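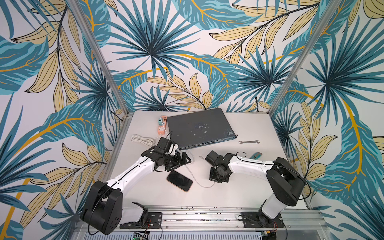

Two arms over a white tabletop, leaf wallpaper on the walls

Transferring a mono jazz LP: fold to mono before or after click removal?

Posted in Records and Playback / Digitizing

Thenmozhi Nair
I have a quintet record on the Sevora label, mono pressing, tenor sax and trumpet up front. The matrix in the dead wax ends in 2552 on side two. I play it with a stereo cartridge into a Misell phono stage and record at 24-bit, 96 kHz. Peaks sit well below clipping.

Two problems. First, the left channel has more surface noise than the right, mostly a fine crackle in the ballad on side two. Second, when I sum both channels to mono the rumble drops a lot, as expected, but the cymbals get duller. I was told summing a mono record costs nothing. The loss is easiest to hear on the ride cymbal behind the trumpet solo.

Should I sum first and then remove clicks, or the other way round? And is the treble loss normal? I would like to keep the tenor's breath noise, which the click remover tends to eat at anything above a setting of 40.

Ilona Gál
Clicks first, then sum. Many clicks sit on one groove wall only, so in the stereo file they show up in one channel at full height. After summing they are still there at half the height, and the detector has a harder time telling them from a reed attack or a stick hit. Run the remover on each channel separately if your software allows it. Some programs link the channels by default and will patch both sides whenever one has a click, so look for that option.

The treble loss is a timing error. If the stylus is rotated slightly in the groove (azimuth or zenith, usually a bit of both), one channel arrives a little later than the other. At 200 Hz the difference is nothing. At 10 kHz it can be a good part of a cycle, and the two channels partly cancel when added.

To check it, zoom in on a sharp transient until you see individual samples. A rim shot is good. If left and right are offset by one sample or more, shift one channel to line up and sum again. Do it at several places on the side, as the offset changes with tracking angle. Then fix the cartridge alignment and record the side again — shifting the file is a patch.

For the rumble, a high-pass at 20 Hz after summing is enough. I would not go up to 50 on this kind of record, there is bass down there.

bognar_decks
Just get a mono cartridge. I put one on my Bognár table and never looked at a waveform again. Stereo carts on mono records are a waste of time.

Prorach
A mono cartridge is fine but check that it is really mono. Some are stereo bodies strapped at the pins, and those have the same cancellation described above, only now you can't undo it in the file.

One addition to Ilona's post. If one groove wall is badly worn, don't sum at all. Take the cleaner channel and copy it to both sides. You give up some noise reduction, but you don't mix the damage back in. For your record I would use the right channel for the ballad and the sum for everything else, with the levels matched before you join them.

Thenmozhi Nair
The offset was two samples on side two and one on side one. Lined them up and the ride cymbal is back. Declicking the channels unlinked also let me drop the setting below 40. I'm going to realign the cartridge and redo both sides, then compare the ballad each way.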